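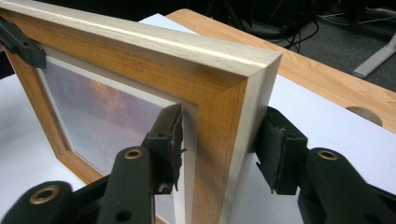 The Ornell household expenses affair was a political dispute in the town of Sumevley over who had paid the domestic bills of its mayor, Kenna Mackay, during her first term. It produced two inquiries, one resignation, and a great deal of paper on the subject of heating oil. Much of the early argument turned on a wooden picture frame, oak on the front with a pale painted edge and neatly mitered at the corner, of the type seen in any number of front rooms. Mackay's opponents held that a gift of frames like it was a gift under the town's disclosure rules. Her supporters held that it was a frame.

Background

Mackay was elected mayor as the candidate of the Lamont Street Alliance, a local party formed to oppose the sale of the bus depot and kept going after the depot was sold. Her campaign was financed largely by the Ornell Company, a building supplier whose owners had fallen out with the previous mayor over a drainage contract. The company's donations were declared and legal. Its habit of sending things to the mayor's house was neither declared nor, at first, noticed.

Under the Sumevley charter, elected officials had to report any gift worth more than $40. The figure had been set when the charter was written and never revised, so that by Mackay's time it covered a decent ham but not a decent coat. The charter did not say whether several small gifts from one source should be added together, an omission later described by the town attorney as "regrettable" and by everyone else in stronger terms.

The allegations

The matter became public on 5 Jun 2018, when the Lollier Gazette, published in the neighboring town and widely read in Sumevley for that reason, printed a list of 17 items said to have been paid for by the Ornell Company. The list included the frames, two deliveries of heating oil, a repair to a garage door, and the annual fee for a swimming club. The mayor did not swim, and the membership was later traced to an Ornell employee with a similar surname.

Mackay issued a statement the same evening. It said that she had "never taken a cent" toward the running of her home, that she was proud to pay her own bills, and that the garage door was a separate question. The Ornell Company released its own statement shortly afterward, denying that it had covered any household costs and adding that it would be happy to provide receipts showing exactly what it had not covered. The receipts ran to 14 pages.

Inquiries

The town council opened an inquiry in July. Its first session was spent deciding whether council members who had also received frames should be allowed to vote, and it was agreed that they should, there being no quorum without them. The final report found that the oil deliveries had been invoiced to the mayor and paid late, that the garage door had been repaired as a favor, and that the frames fell below the reporting limit if counted one at a time.

A second inquiry, held by the county ethics office, counted them together. It fined Mackay a small sum and recommended that Sumevley rewrite its gift rules. The council accepted the recommendation and referred it to a working group – the group met twice, the second time to approve the minutes of the first.

Aftermath

Mackay stayed in office and won a second term by 16 votes, a result both sides claimed as a moral victory. Her deputy resigned over the affair, although he had not been accused of anything and seemed to some observers a little hurt by that. The Ornell Company stopped funding the Alliance the following year, citing changed priorities, and began donating to the opposition, whose position on gifts softened over the same period.

The reporting limit in the charter was eventually raised. The new text requires gifts from a single source to be added up over a calendar year, with exceptions for food eaten on the spot and for flowers sent to a funeral.

See also

Lamont Street bus depot
Lollier Gazette
Sumevley town charter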